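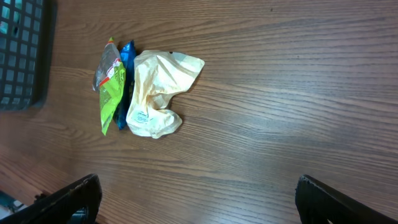 Table and basket

Hi all,

Sorry for going quiet on the list, I've been up to my elbows in seed envelopes and the kitchen table has been out of bounds for meals. Widad's message from last week got me going again, so I'll answer that and then tack on my own news at the bottom.

Widad Nasrallah wrote:
> Has anyone had luck saving seed from the Harb tomatoes? Mine were the
> best thing in the garden this year but I had them right next to the
> Bumis and now I'm worried the lot will have crossed. Also, do people
> still bother with fermenting or is rinsing in a sieve good enough? My
> neighbour swears by drying them on paper towel and planting the whole
> bit of towel in spring. I'd like to bring some to the swap but I don't
> want to hand out mystery seed.
> Widad

Widad, I wouldn't lose sleep over the crossing. I've grown Harb beside all sorts for six years and had exactly one oddball plant, a leggy thing with little yellowish fruit that the kids ate before I could decide whether I liked it. Tomatoes mostly look after themselves. The potato-leaf types are a bit more promiscuous, so if your Bumis are the potato-leaf ones then maybe write "grown near Bumis" on the packet and let people take their chances. I'd happily take a packet like that!

As for fermenting, yes, I still do it. Squeeze the guts into a jar, splash of water, leave it somewhere you won't smell it for three days or so, then pour off the scum and rinse. I left a jar for eight days once when we went to my sister's and the seeds had started to sprout, so don't do that. The paper towel trick does work for your own use (my mum did it for decades with serviettes) but it's a nuisance for swapping, you end up cutting little squares and they never fit in the envelope.

Dry them on a dinner plate. Please don't use newspaper, they stick like glue and you'll be picking headlines off them till Christmas.

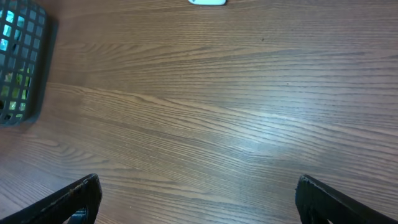
Now, the swap. I've been through my whole stash and the tally so far is 369 envelopes, which my partner says is a cry for help. A good chunk of that is beans. I have so many Sustov climbing beans it's embarrassing, they went berserk up the side of the shed after the rain in September, and I couldn't keep up with picking so I just let the top half go to seed. They're a lovely colour, sort of mauve with a darker splotch, and they're good dried in soup as well if you soak them overnight. Take as many as you like.

I also have 19 packets of the Nolance lettuce, the frilly one that doesn't bolt at the first sniff of a warm day. I'd like to keep those to one per household if that's all right with everyone, as I only let two plants flower and the sparrows had a fair go at them before I got the net on.

What I'm after: any decent capsicum that ripens in a short season, and a leek that isn't the supermarket sort. I've tried three different capsicums and got a grand total of one red fruit, which had a grub in it. If anyone down the colder end has a favourite I'd be very grateful, even a pinch of seed would do.

Oh, and does anybody want envelopes? The little brown coin ones. I ordered a box thinking it was 100 and it was 1000, so there are plenty to go round - bring an ice cream tub or something and help yourself. I've found pencil lasts better on them than biro, which fades to nothing on a sunny shelf. Put the year on too. I have a dozen packets here that just say "good pumpkin" in my own handwriting and I haven't the foggiest which pumpkin I meant.

Doors open at ten as usual, and I'll be there from nine with the urn if anyone wants to help lug trestles.

Cheers,
Robyn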